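Ondeo Ground Gas and Water Level Logger: Six Months on Test Wells

Reviewed by Chiharu Nagano

The Ondeo is a downhole logger intended for monitoring wells near oil and gas operations. It records water level, temperature, electrical conductivity and dissolved methane on a fixed schedule, and stores the readings until they are pulled over cable or sent through a surface modem. Most loggers in this price range do the first three. Methane is the reason to consider this one.

I ran two units from February onward. The first went into a domestic well on the Honano lease, 60 feet deep, screened in sand. The second went into a deeper observation well that the county drilled for a baseline study before the gas wells on the ridge were completed. Tormod Lie handled the second installation and did the lab comparison.

Build and installation

The housing is stainless steel with a polymer sensor guard. It fits a two-inch casing with enough clearance to pass a slightly bent joint, which the Honano well has. The suspension cable is vented, and the desiccant cartridge sits at the top in a clear tube. Cartridge changes take a minute. The cap thread is fine-pitched and easy to cross when your hands are cold.

Power comes from a replaceable lithium pack. At a 20-minute interval with methane enabled, the first unit used a little over a third of its pack in six months. With methane disabled the draw is low enough to ignore.

Level and conductivity

Level readings agreed with a hand tape to within the stated tolerance on every visit. Drift was small, and a single offset correction at the halfway point removed it. Conductivity held its calibration in the shallow well. In the deeper well it read low after the fourth month, and a film had formed on the electrodes. Wiping them with a soft cloth restored the reading. The manual recommends cleaning every three months, and I would follow that in any water with noticeable iron.

Dissolved methane

The sensor uses a membrane and an infrared cell. Response is slow. After a step change in a test column, the reading needed almost 100 minutes to settle. That is acceptable for baseline work and useless for watching a purge in real time. Against lab samples, the first unit read slightly high at low concentrations and matched well in the middle of its range. Tormod's unit showed the same bias, so I suspect the factory calibration curve.

It does not separate shallow biogenic gas from gas that has migrated up from a producing formation. You still need isotope samples for that. The sales sheet is vague on this point and should be corrected.

Software

The desktop program is called Nishad. It handles download, barometric correction and plotting. Export is plain CSV with units in the header row.

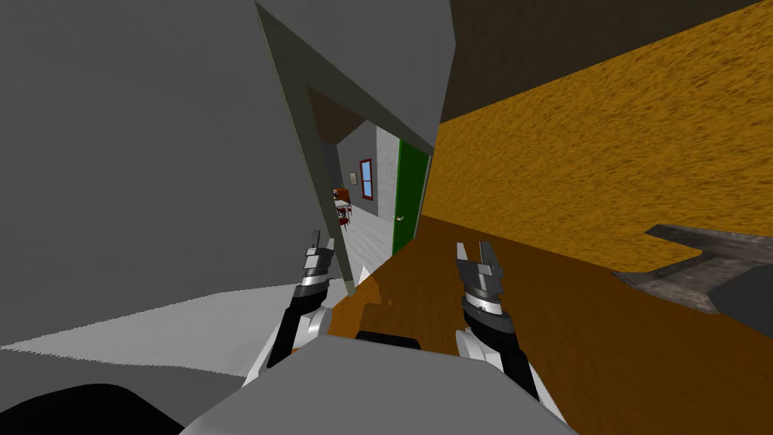

Simulated interior with a view through a doorway to a second room.

Two faults are worth reporting. If the logger clock and the computer clock differ by more than a minute, Nishad resets the logger without asking, and the time series then has a step in it. The second is that alarm thresholds entered in feet are stored in meters and rounded, so a value typed in comes back slightly different the next time you open the file.

Error 1891 appeared three times during download. It means the cable connector is not fully seated. Support answered my first message on a Tuesday and sent a usable explanation the next day.

Verdict

For long-term baseline monitoring the Ondeo is a sound instrument with one good and fairly rare feature. Budget for lab samples alongside it - the methane channel is a trend indicator until the calibration is fixed. If you only need level and conductivity, a cheaper logger will do the same job and the software will be simpler.

Tested firmware was the version supplied with the units. The vented cable and surface modem are sold separately.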